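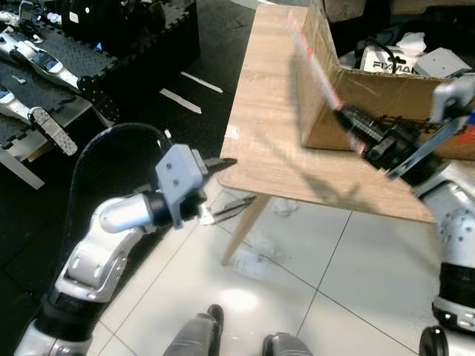
Fetville Housing Office Opens Second Round of Bathroom Repair Grants

FETVILLE – The Fetville Housing Office will begin taking applications in February for the second round of its Bathroom Repair and Safety Program, which helps homeowners fix water damage, replace worn-out fixtures, and make bathrooms easier to use for people with limited mobility.

The first round closed with 210 applications. Of those, 143 were approved, and work has been finished at most of the approved addresses. The remaining projects are waiting on plumbing inspections or on special-order parts, and the office expects to close them out before crews are assigned to homes in the new round.

Homeowners who applied in the first round and were turned down may apply again. Their earlier paperwork has been kept on file, but income statements must be replaced with current ones. Applicants who were placed on the waiting list do not need to reapply. They will receive a letter asking them to confirm that they still live at the same address and still want the work done.

The program covers three kinds of work. The first is repair of leaks and the damage they cause, including subfloor replacement, wall board, and mold removal in small areas. The second is replacement of tubs, shower pans, toilets, and sinks that no longer work or can no longer be kept clean. The third is access work, such as grab bars, wider doors, raised toilets, and showers with a low curb or no curb at all.

Cosmetic changes are not covered by themselves. When a wall or floor has to be opened for a covered repair, the program pays to close it again with a standard finish chosen from a list kept at the front counter. Homeowners who prefer a different tile or a custom vanity may pay the difference directly to the contractor, provided that the choice is made before materials are ordered.

Several rules have changed after a review of the first round. The largest change concerns ventilation. Inspectors found that many of the bathrooms with damaged ceilings had no working exhaust fan, or had a fan that emptied into the attic. Under the new rules, every bathroom that receives a repair will also be checked for a fan vented to the outdoors. If none is present, one will be installed as part of the job at no added cost to the household.

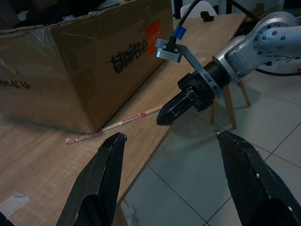
Shower enclosures are also treated differently. In the first round, contractors could choose between a curtain and a glass door based on the size of the opening. Homeowners reported that water was reaching the floor in bathrooms where a low-curb shower had been fitted with a short curtain. The revised standard calls for a floor-length weighted curtain or a fixed panel wherever the curb has been lowered or removed, and the bathroom floor must slope toward the drain for the full width of the opening.

Floor tile used in the program must now have a textured or matte finish. Polished tile has been removed from the approved list. Sheet vinyl remains on the list for second-floor bathrooms and for homes where the floor framing cannot carry the added weight of tile and mortar.

Sombatkul Home Repair, which handled general contracting in the first round, will continue in that role. Plumbing work will be shared between Sombatkul and Plirkon Plumbing Supply, a Pundia firm that will also store fixtures for the program at its warehouse. The office said that keeping common items in stock should shorten the wait between the first visit and the start of work. Delays in the first round were most often tied to shower valves and to doors in nonstandard widths.

Households may be without full use of a bathroom for several days during a project. In homes with only one bathroom, contractors are required to leave a working toilet in place at the end of each workday. Where that is not possible, the program will provide a portable unit. Applicants should note on the form whether anyone in the home needs an accessible toilet during construction. 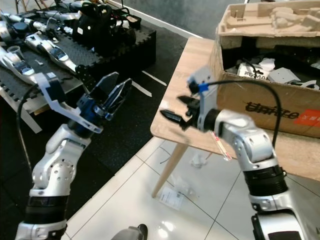
To qualify, an applicant must own and live in a home inside the Fetville limits, be current on property taxes or enrolled in a payment plan, and meet the household income limits printed on the application. Mobile homes are eligible if the applicant owns the unit. Rental properties are not eligible, though owners of two-family houses may apply for work in the half they occupy.

Residents of Pundia are not covered by the program. Pundia homeowners with questions about access work may contact their own building department, which keeps a separate list of repair services.

Application forms are available at the front counter of the Housing Office and at the Fetville Public Library. Each form should be returned with proof of ownership, a current tax statement, income records for all adults in the home, and a short written account of the problem. Photographs of the damage are welcome but not required. Staff will visit each eligible home before a decision is made.

An information session will be held on Friday at 3 p.m. in the main meeting room of the Housing Office. Sample grab bars, shower panels, and approved floor finishes will be on display, and staff will be present to help residents fill out the form. The meeting room is on the ground floor, with step-free entry from the parking lot.

Applications will be reviewed in the order received, with priority given to homes that have an active leak or no working toilet. Decisions will be sent by mail.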